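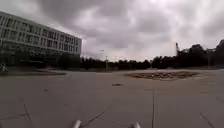

Page last changed: 2020-11-28

Outdoor driving kits on paving: tips from the workshop

These notes are for people who have bought, or are thinking of buying, the Zurnix driving kit from Briva to put on a walking or wheeled base. The kit is a camera, a small computer and a battery in a case, with the software already loaded. It costs 618 pounds without a base. We have used one since October. Most of what follows applies to other kits too.

Before you go out

Charge the battery indoors, at room temperature, and let it rest for 30 minutes before you fit it. The gauge reads high straight off the charger.

Check all the case screws with a hand driver. The two at the back are longer than the rest and will strip the thread if you put them in the front holes. Ask me how I know. Replacements are part 3569 in the Briva spares list, sold in bags.

Wipe the lens with a dry cloth, the sort you would use for glasses. Kitchen paper leaves fluff.

Choosing where to drive

Large concrete slabs are the best surface to start on. You want plenty of open paving, with the edges well away from you. Start in the middle and drive in straight lines until you trust the stop button.

Joints between slabs are harder for the software than they look. On pale concrete a dark joint can be read as a kerb or a step, and the robot slows down or turns along it. Cross joints as near to square as you can for the first few runs. When that goes well, try crossing on a slant.

Bare soil and rubble level with the paving are a different matter. The kit doesn't always tell brown earth from brown slabs. If there is a patch like that on your route, mark it on the map as a no-go area before the first run. Drawing the area by hand takes a minute or so. Draw it a stride bigger than it really is.

Grass edges are handled well if they are straight and less well if they curve. Set the edge margin to "wide" for curved lawns. The default is "medium".

Light

A grey day suits the camera. Low sun gives long shadows, and the software treats a hard shadow much as it treats a joint. If you have to go out in sun, keep it behind the robot. Late on a dull afternoon the picture gets grainy and the kit will warn you about it. Take the warning seriously and pack up.

Where the camera sits

If parts of the base stick up into the bottom of the view, use the masking page to block them out, or the software will count them as something in the way. Shiny parts need a bigger mask than dull ones. Do the mask outdoors, in the light you mean to work in.

Mask both sides separately. One long box across the bottom is quicker to draw but hides paving you need.

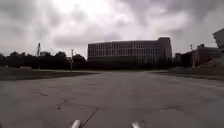 Châu Quách wrote to us about the masks: the kit forgets them if you take the battery out before the light on the case goes off, so wait for the light every time. The same letter says the Sendel case fits this kit and keeps rain out better than the one Briva supplies, but the lid has to be filed down near the cable hole. We haven't tried the Sendel case.

We have checked the point about the light and it is right. Count to ten after switching off and you should be safe.

Range

Briva says the battery will do a full afternoon. On our base it gave around 2000 metres of slow driving before the first warning. Stopping and starting uses more than steady driving does. Bring the spare if you have one, and keep it in an inside pocket in winter.

Afterwards

Brush grit off the base before it goes indoors. An old washing-up brush will do. Don't use a hose, whatever the label on the case says.

Copy the run files off the same day. The card fills up quietly and then records over the oldest run.

Is it worth the money?

For paving and car parks, yes. For gardens I would wait for the next version. The Lục kit is cheaper and copes with grass, but its no-go areas can only be drawn as rectangles and there is no masking page at all.

Leads for both kits are on the spares page.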